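Stockdale repair group publishes its workbench findings and asks makers of "tidy" trays to do better

Jan 7, 2018

A shallow yellow tray will hold a screwdriver. Whether it will keep a workbench in order is another matter, according to a report out now from Weveline, the household repair group based in Stockdale.

The group spent December trying out trays, bowls, tins and drawer inserts sold or recommended for small home repair jobs. Members used them at ordinary tables for ordinary work: tightening pan handles, changing batteries in toys, putting a loose hinge back on a cupboard. In all, 81 households took part and sent in 230 record sheets.

The report, Where Did I Put It?, does not name a winner. Its authors say they were unconvinced by most of the claims printed on packaging and doubt that many of the products had been tried by anyone doing a real repair.

"We were told again and again that a tray saves time," said Marianna Zalewska, who edited the report. "I would like to know whose time, and who measured it. What our sheets show is that people put the tool in the tray when they remember to, and on the table when they don't."

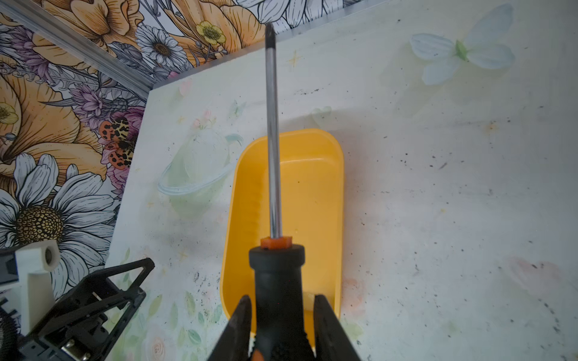
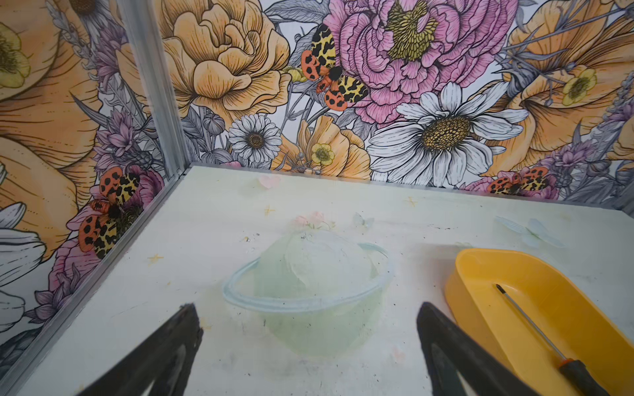
The yellow tray and the screwdriver, on the printed white tabletop.

Home and Workshop

Weveline's main complaint concerns size. Plastic trays with raised sides were the most common item in the trial, and the report accepts that they are cheap and easy to wipe. Many, though, were bought without anyone checking them against the length of a screwdriver. A long shaft has to lie corner to corner, and once it does there is little sensible room left for anything else.

Bowls did a little better for screws and washers. The report prefers pale or see-through ones, where a small dark screw shows up against the side. It is less kind about bowls with steep walls, which several households found awkward to pick from.

The group is also doubtful about patterned work surfaces. Butterflies, stars and flowers are cheerful enough, the report says, but crumbs and specks collect on a pretty surface as readily as on a plain one, and a dropped part is harder to find among them. Households were asked to wipe down before starting. Fewer than hoped wrote that they had done so.

Yatziri Arellano, who ran the trial sessions, said the advice that came out of it was dull and cheap. "Measure your longest screwdriver before you buy a tray. Use a bowl you already own for the small bits. Clean the table first. I don't see why anyone should pay for a set with a special name to be told that."

Not everyone in the group agrees. Dariusz Krajewska, who kept the record sheets, argues in a note at the back that the trial was too short to say much about habits, and that a household may need longer than a month to get used to putting things back. The report prints his objection in full.

Weveline received no money or goods from any manufacturer. It plans a second trial covering lidded boxes and has little expectation that the lids will stay on.

Where Did I Put It? costs £2 in print. The first run is 200 copies, on sale at the Stockdale repair room.

Press enquiries: Urszula Czarnecka, Weveline, Stockdale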